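Home | Projects | Workshop Notes | About | Contact

Two Hands, One Board, and a Lot of Patience

I have been promising a post about the new hands for ages, so put the kettle on, because I do tend to ramble once I get going.
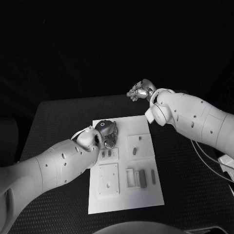 The Gidetti hands over the task board, left one down near the pegs.

If you've been reading for a while you'll remember that I spent most of last winter with the old Kabbaj grippers, which are the plain two-finger kind. I was fond of them. They open, they close, and when something goes wrong you can usually see why from across the room. But I kept running into jobs where two flat fingers just weren't enough, and after a good deal of humming and hawing (and a long look at my savings) I moved over to the Gidetti hands with proper fingers that curl.

The board is the same sort of thing I've used for every comparison on this blog. It has small pegs in a row at one corner, square plates with holes and slots in them, and a little cluster of upright blocks that stand side by side. I like having it all on one panel because I can turn the whole thing a bit and make the job different without rebuilding anything.

So, the pegs first. With the Kabbaj pair I could pick up a peg almost without thinking, as long as I came straight down on it. The new hands are fussier! Coming in from above with the fingers curled, the fingertips want to meet a little lower than I expect, and on my early tries I knocked over the neighbor more often than I grabbed the one I was after. I ended up adding a pause above the corner of the board so I could look at the finger angles before committing. It makes everything slower, and I've decided I don't mind.

The upright blocks are where I fell in love, though. They stand close together, and the old grippers were always too wide to get in between them. I used to nudge a block sideways and then go back for it, which felt like cheating. A curled finger can slip behind a block and draw it out toward the thumb, and the first time that worked I got up and walked around the room, I was so pleased.

I ran 523 tries with the old grippers and 1,000 with the new ones before I let myself form an opinion (I know those aren't even, I ran out of patience with the old ones). On the pegs the Kabbaj pair still wins, and it isn't close. On the blocks the Gidetti hands are so much better that I've stopped comparing.

A word on controllers, because I get mail about it. I'm running both arms from the Nokier box, and it's fine, with one grumble. If you change the grip force on one hand while the other arm is moving, there's a hitch in the motion, a tiny shrug that you only notice once you know it's there. I work around it by parking one arm high and clear of the board while the other does the fiddly part. You lose a bit of time. Then again I have never once been in a hurry out there.

Cables are the other thing. I still haven't found a way of running the thin ones that I'm happy with, and I check them before every session for anything that looks pinched or tight. If you've got a neat method for the wrist end, please do write in.

Next I want to try handing a block from one hand to the other, which I've been putting off since December. I'll report back, however badly it goes.

Recent posts
Why I gave up on suction cups
The Grurow camera mount, six months on
Nokier controller: first setup notes
Making a task board from scraps

Get new posts by email. Join 1,554 other readers. You can unsubscribe at any time.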